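Teaching an arm to put a computer together, and what it did with the memory
Final project report, Wumpini Aidoo
Trundstead Robotics Lab, June 2023

What I wanted to find out

Most of the policies people in our lab train are for picking things up and dropping them in a bin. I've built a few PCs for friends, so I wanted something fussier! My question was pretty simple: if you give a learned policy demonstrations of a person steering the arm through PC assembly, does it help to cut the demonstrations into short labeled chunks, or can you just feed it the whole run and hope for the best?

I started out as a hope-for-the-best person. I am not one anymore.

How I set it up

I recorded 119 demonstrations by teleoperation, all of them on the same tower case lying on its side. The loose parts sit in a gray fixture to the left of the case, so each part begins in a known spot, give or take a bit of play in the slot. That play matters more than I expected (more on it below).

I trained two policies. The first one, which I named Annan, saw every demonstration from start to finish. The second, Drokilach, saw the same recordings cut into six stages: reach, grip, lift, carry, line up, push. Same network, same number of training steps, same camera views. The cutting was by hand and took most of February, with a lot of tea. I'd write a script for it next time – the gripper opening and closing gives you most of the boundaries for free.

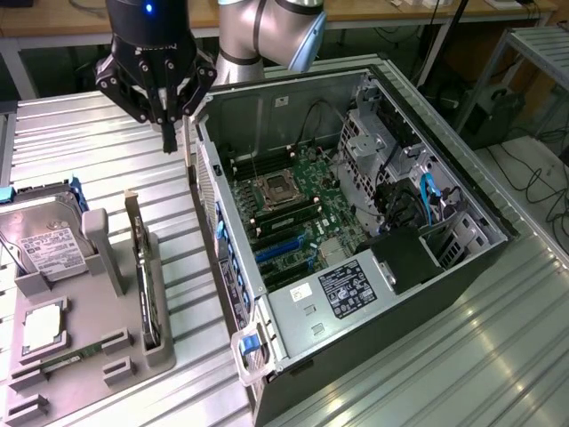
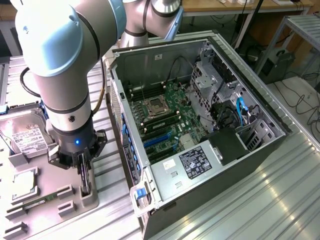 Figure 1. The arm at the open tower case, with the parts fixture to its left. In the second picture the gripper fingers are on a memory module standing in its holder slot.

What happened

Drokilach did better on memory, and by a lot. Annan would get the module out of the holder just fine and then sort of drift, as if it had forgotten which part of the job it was on. A couple of times it carried the module over to the case, hovered, and brought it straight back to the fixture. Very polite, not very useful.

Gripping was the stage I'd worried about most, and it went well for both. The trouble was lining up. Remember the play in the slot? If the module leans even slightly when the fingers close, it stays leaning all the way to the board, and neither policy learned to fix that in the air. Drokilach at least slowed down before pushing, and that saved some of the runs. My supervisor at Jiretthorpe suggested regripping against a hard edge, and I'd love to try it.

I also tried training for 2,000 extra steps to see if Annan would catch up. It got smoother but no smarter.

What I'm unsure of

Everything was done with one case and one board, so I can't say whether the stage labels would help on a different layout. I also made all the demonstrations myself, and I have a habit of coming in from the left. Both policies picked that up! Someone else's hands on the controls would be a good check, and I've left the recordings and my stage labels in the shared project folder for whoever wants to have a go.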